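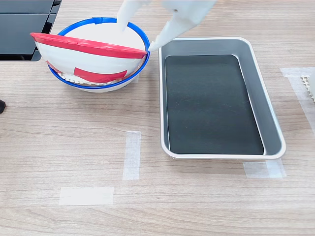
引っ越しの荷造りが終わらない。1月中に出ると決めたのは自分なのに、まだ台所で止まってる。服は早かった。本もまあなんとか。台所だけが無理。開けても開けても何か出てくる。で、うちの器って重ねるのが下手なんですよね。青い縁の器に赤い縁の小さいほうを入れると、上の写真みたいに斜めになる。きれいに積めないから場所をとる。積めない器が多い人の引っ越しは箱が増える。今回よくわかった。

とりあえず書きながら休憩。お茶飲んだらまた戻る。たぶん。

今度の部屋は今より狭い。駅は近くなる。家賃は少し下がって、そのかわり台所の収納が吊り戸棚ひとつと流しの下だけ。内見のときは「なんとかなるでしょ」と思っていて、図面を見返して青くなった。食器棚を置く場所がない。冷蔵庫の横に隙間があるけど、測ったら幅が592ミリ。いまの棚は入らない。ぎりぎりとかじゃなくて普通に入らない。

なので棚は手放すことにした。リサイクルの店に電話したら引き取りに2000円かかると言われて、え、売るんじゃなくて払うほう?となったけど、階段だし、自分では下ろせないし、お願いした。こういうとき値段を比べる元気がもうない。

減らし方、いまのところ

Fevenに相談した。前の職場で隣の席だったFeven Tilahun。引っ越しをやたらしている人で、荷造りの話になると急に早口になる。教わったのは「捨てるものを選ぶな、明日の朝ごはんに使うものから選べ」。なるほど。やってみた。

朝ごはんに使うもの。マグ、小鍋、パン用の皿、スプーン、ナイフ、まな板。以上。あっけない。

次に昼と夜。ここで急に増える。麺の丼、カレーの深い皿、取り皿、小鉢。小鉢が多い。なんでこんなにあるのか。たぶん旅行のたびに買ってる。安いし軽いし、みたいな顔で。使ってるかというと、いつも同じのしか使ってない。手前にあるやつ。奥のは年に一度も出てこない。

奥の小鉢、全部出して並べてみたら思い出がくっついてて、また時間が溶けた。これはあの雨の日に入った店の、とか。器じゃなくて旅行のほうを覚えてるんだから器はなくてもいいはず、と頭ではわかる。手が動かない。結局ひとつだけ残した。縁が欠けてるやつを。なぜそれを。

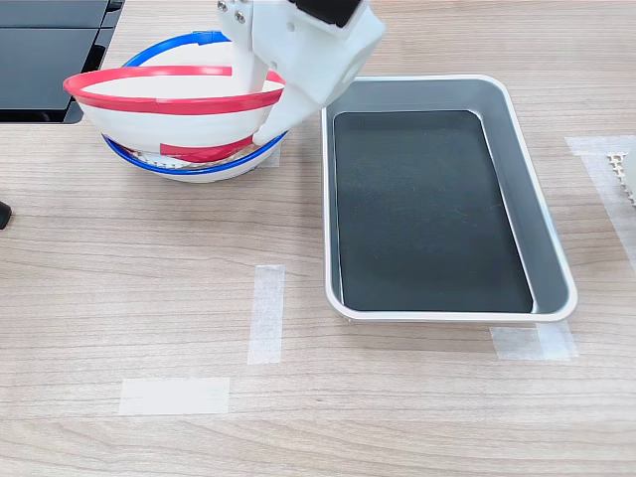 白い器は残す組。木目のテーブルに合うので。

白い器はやっぱり便利で、何を入れてもそれなりに見える。ヨーグルトでもみそ汁でも。みそ汁は椀にしろと母に言われるけど、椀は漆がはげてきたので今回お別れ。新しい部屋で買うかどうかは住んでから決める。先に買うとまた増えるから。これは前回の引っ越しで学んだのに、前回の自分がいっぱい買ってた。

あと保存容器。ふたと本体が合わない問題。これ、どの家にもあると思う。合わないふたは全部捨てた。気持ちよかった。いちばん気持ちよかったかも。そのあとで合う本体が洗いかごから出てきたけど、見なかったことにした。

調味料も同じで、カレー粉の瓶が同じの出てくる出てくる。ないと思って買うんだよね。しまう場所が深いと見えなくて、見えないとまた買う。新しい部屋の収納が浅いのは、むしろ良かったのかもしれない。そう思うことにする。

包むもの問題

新聞をとってないので、包む紙がない。最初はタオルで包んでた。足りなくなってTシャツで包んだ。これは荷物が減っていい方法なんだけど、着くまでどのTシャツがどの箱か全然わからなくなる。翌日着るものを箱に入れてしまいって、また開けた。ガムテープがもったいない。

結局ホームセンターのZolthorpeで紙を買った。496円。ついでに箱も見たけど、大きい箱は買わなかった。Ayanaに「食器は60サイズにしなさい、大きい箱に入れたら持てないよ」としつこく言われてたから。Ayana Degefaは上の階の人で、階段で会うたびに進み具合を聞いてくる。進んでないとき会うと気まずい。今朝も会った。進んでなかった。

で、60サイズに詰めてみたら、たしかに持てる。でもお皿の大きいのが入らない。平らに入れると角がつかえる。立てて入れるといいらしい。立てて、間に紙をはさんで、上にもまた紙。揺すってカタカタいわなければOK。カタカタいったら詰め直し。何回もカタカタいった。

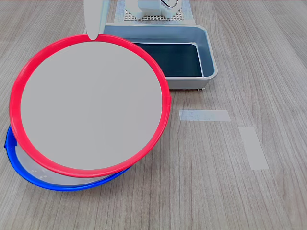 当日までにやること(自分用)

水道と電気の連絡。ガスは立ち会いがいるので早めに。これ去年も一昨年も引っ越してないのに毎回あせってる気がするのはなんでだろう。

郵便の転送。ネットでできる。夜にやる。寝る前にやる。

冷蔵庫の中身。冷凍のごはんと、いつのかわからない餃子。今週は買い物しないで食べきる作戦。夕飯が毎日変な組み合わせになってる。昨日は餃子とバナナと味のり。お腹はいっぱいになった。

カーテン。外すのは最後。新しい部屋の窓の高さを測ってなかったのに気づいたのがさっき。不動産屋のTsangさん(という名前の店。人の名前かとずっと思ってた)に電話して、鍵をもらう前に測らせてもらえるか聞く。昼休みに電話すること。忘れそうなので太い字で手に書きたい。

自転車。空気が抜けてる。乗って行くつもりだったけど、距離を見たら坂がある。やめるかも。

ベランダの鉢。ローズマリーは連れていく。名前のわからない多肉はAyanaにもらってもらう予定、まだ言ってない。

それから、お別れのごはん

近所の喫茶店Pivaにまだ行けてない。引っ越すと決めてから行こう行こうと言って、荷造りが終わったら、と思ってるうちに終わらない。ナポリタンが好きだった。過去形にしてしまった。いや、まだある。店は続いてる。自分がいなくなるだけで。

ここに越してきた日、鍋もまだ箱の中で、夜に開いてたのがPivaだけだったので入った。店の人が水を二回足してくれた。それだけなんだけど覚えてる。なので、最後の日も箱に全部しまって、鍋が使えない状態で行くのがいいと思ってる。そのためには詰めないといけない。台所を。

新しい町のほうは、まだ何も知らない。スーパーが坂の上にあるのと、駅前にStarkmontってパン屋があるのは見た。開いてなかったので味は不明。朝早いらしい。早起きできるのか自分。

お茶が冷めたので戻ります。午後4時。暗くなる前に流しの下だけはやる。換気扇の掃除はもう、明日の自分に頼む。

追記:流しの下から未開封のカレー粉がまた出てきました。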